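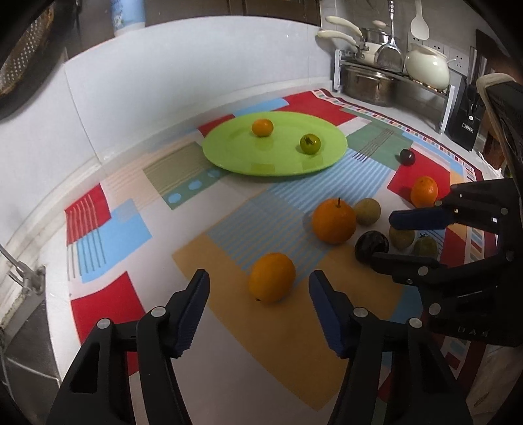

Orange and plum on the patterned tablecloth

From: Bríd Brophy
To: Judalora list
Date: 6th May
Subject: Re: Fruit share – pickup times and the box price

Saqib Bhutto wrote:

> Can someone tell me where we ended up on the box price? I have the old
> sheet and it still says the spring rate. Also I can't make the early
> pickup any more because of my shift change, and Sivaprasad says the late
> one is going away. If so I will have to drop out until August. I'd like
> to know before I pay for the next round.
>
> One more thing. The last box had a lot of soft pears at the bottom. I'm
> not asking for money back but whoever packs should know.
>
> Saqib

Saqib, the late pickup is staying. What Sivaprasad told you was right when he said it. The church hall wanted the side room back on our evening, and for a few days we had nowhere to put the boxes after six. Zsófia Fodor has offered her garage on Adams Street, number 104, the one with the green door. Late pickup moves there starting with the next round and runs from six to eight. Early pickup stays at the hall, same door as before.

Please don't park across the neighbor's driveway at Zsófia's. There is room on the other side of the street.

On the price: the old sheet is out of date and you can throw it away. We pay the wholesaler by the round and split it by the box. The last round came to $1440 including delivery, and that is what the new price is based on. A full box is now $24 and a half box is $13. The half box costs a little more per pound because it takes the same work to pack. If you already paid the spring rate for the next round, you don't owe the difference. The new price starts with the round after.

Pears – yes, other people wrote to me about them too. They came in ripe and then sat a day too long. I have asked Trullotach to send them harder, and they said they would. Ghazala Soomro does most of the packing and is going to put soft fruit on top from now on, with the oranges and apples underneath. If you get something bad, write to me the same day and say which box number it was. Box numbers are on the lid in marker.

Some of you asked about keeping plums. Ours last best in the fridge once they give a little when pressed. Before that leave them out on the counter, not in a closed bag. Oranges are fine either way, though they keep longer cold.

We still need a second driver for the early run. It takes under an hour and you need a car with the back seats down. Ghazala has done the last several on her own and will be away for two of them this summer.

Please bring back your empty boxes, flattened or not. We are short, and buying new ones comes out of everybody's price.

Orders for the next round close Thursday night. Reply to me directly and leave the list out of it, or everyone gets everyone's order again.

Bríd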